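I've had the Kostiuk text classifier running on my own laptop for 2 months now, and I've grown quite fond of it (slow mornings and all!). You feed it labeled notes, it learns your categories, and off it goes.
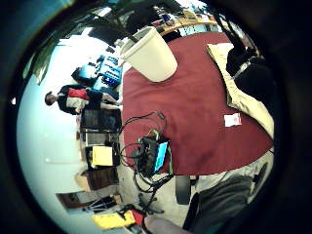
Potted plant on the red tablecloth

My first try used 300 notes and the results were a muddle. With 586 it sorted recipes from receipts nicely, though it still trips over short ones.

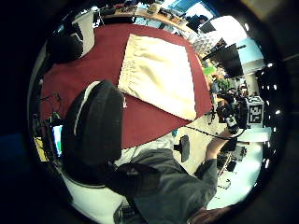 Does it need an internet connection?
Only for the first download; after that the training all runs offline.

I'd give it 4 stars out of five.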